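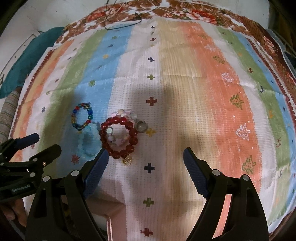

The pads are always the last thing anyone looks at and the first thing to go, one operator complained in the Clurov workshop newsletter, adding that a day of dropped beads on Bench 4 had been put down to bad handling until the rubber was changed.

Bench 4 is a small-object handling bench at the Clurov workshop in Vullgate. It is used for recording how people pick up, turn over and put down light items such as jewellery, buttons and sewing notions, so that the movements can later be used to train robot arms. The work is done with hand-held two-finger grippers. The bench is known within the workshop mainly for its upkeep routine, which was written down early and has been copied by the other benches.

Layout

The bench has a flat top, a cable run along the back and a removable textile mat on which the items are laid. Mats are changed between sets of recordings. Striped and patterned cloths are used as well as plain ones, and the striped mat with small crosses and trees is kept for bracelets and rings. Beaded items are put down in a heap with some overlap, and a ring is normally placed a little apart from them.

The mat must lie flat. A fold under a bracelet lifts the beads and changes the height at which the fingers close, and the recording then has to be repeated. Cables are kept off the working area of the mat, although a loop over the border is allowed.

Fingers and pads

Each gripper has two black fingers with dark blue rubber pads at the working ends. The pads are ridged and, with the fingers apart, lean inwards towards each other. The fingers carry round silver-capped pivot screws.

Setting up before a session is done in a fixed order. The pads are wiped with a damp cloth and left to dry. The fingers are opened and closed by hand several times, and the operator feels for any catch or side play. The pads are then brought together on a strip of thin paper, which should be held along the whole width of the pad. If the paper pulls out at one corner, the pad is reseated. The last step is a trial pick of a single loose bead from the mat.

Most faults found at this stage are dirt. Fluff from woven mats collects between the ridges and is removed with a soft brush. Solvents are not used on the rubber – an early attempt with a label remover left the pads tacky, and a whole afternoon of recordings was thrown away.

Wear and replacement

Pads were at first replaced only when they split. After a run of poor grips on glossy round beads, the workshop began to log every session, and the first logged pair was taken off after 113 sessions with the ridges worn smooth near the tip. The second pair lasted 212. The difference was put down to the items handled: the first pair had spent much of its time on wire charms and metal findings, which nick the rubber.

The present rule is to change pads at 200 sessions or at the first visible nick, whichever comes sooner. Both pads on a gripper are changed together, as a new pad set against a worn one closes off centre. Old pads are kept for practice.

Pivot screws are checked monthly. A loose screw shows up as a finger that drifts sideways when the gripper is held still, and an overtightened one as a finger that is slow to reopen. Screws are turned a very small amount at a time, with the paper test repeated after each turn.

Records

The log is kept in Estent, the workshop's stock and maintenance program. Entries give the gripper, the mat, the type of item and any adjustment made. Paper slips were used until one December, when they were typed up and the handwritten originals moved to the Gulyás store room, where the spare mats are also held.

See also

Cable routing (Clurov workshop)
Mat storage
Paper strip test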